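Holzbretter in der Küche pflegen

Schneidebretter aus Holz halten bei uns viele Jahre, wenn man sie nach dem Gebrauch gleich abwäscht. Heißes Wasser, ein Tropfen Spülmittel und eine Bürste genügen. In die Spülmaschine gehören sie nicht, dort quellen sie auf und reißen an den Leimfugen.

Immer beide Seiten nass machen, auch wenn nur eine benutzt wurde. Wird nur eine Seite feucht, wölbt sich das Brett. Danach mit einem Tuch abreiben und hochkant hinstellen, nicht flach auf die Arbeitsplatte und nicht an die Heizung.

Gegen Zwiebel- und Knoblauchgeruch hilft grobes Salz mit einer halben Zitrone. Das Salz aufstreuen, mit der Schnittfläche in Faserrichtung reiben, fünf Minuten liegen lassen und abspülen. Rote Bete verschwindet damit nicht ganz, wird aber deutlich blasser.

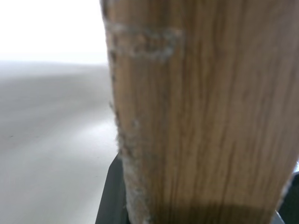 Geölt wird, sobald das Holz stumpf wirkt oder Wasser nicht mehr abperlt. Ich nehme Leinöl aus dem Lebensmittelregal. Dünn auftragen, zwanzig Minuten einziehen lassen, den Rest gründlich abwischen. Bleibt Öl stehen, klebt die Oberfläche noch nach Tagen. Ein neues Brett bekommt drei Anstriche, jeweils mit einem Tag Pause, später reichen zwei im Jahr.

Ölgetränkte Lappen nie zusammengeknüllt in den Müll werfen, sie können sich selbst entzünden. Ausgebreitet im Freien trocknen lassen oder in ein Schraubglas mit Wasser geben.

Tiefe Schnittspuren mit 120er Papier ausschleifen, dann mit 180er und 240er nacharbeiten. Zwischendurch einmal anfeuchten und trocknen lassen, damit sich die Fasern aufstellen.

Ingegerd Bakke schrieb uns im August, sie lege ein feuchtes Küchentuch unter, damit beim Schneiden nichts rutscht. Das geht gut, das Tuch danach aber wegnehmen.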